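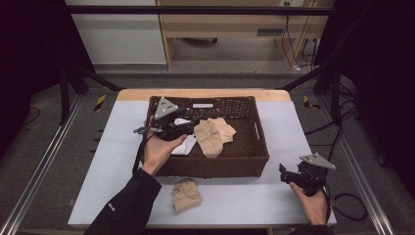

Tratby Community Wardrobe, Sorting Team

Ask Valentyna Hladun about socks and you'd better have an hour free! She has been sorting for the wardrobe for 9 years and still lights up over a good pair. "Beige ones are my favorites," she says. "They go with everything, and people are so glad to get them."

Socks go in the brown wicker basket, which she loves for its handle slots ("you can grab it from either side and go"). A single gets folded up small and left on the table until its partner shows up. Does it usually? "In July we had almost 600 pairs matched, so yes!"

White things she'd like to see in a basket of their own one day. Meinir Cadwaladr, who shares the table with her, is already looking for one.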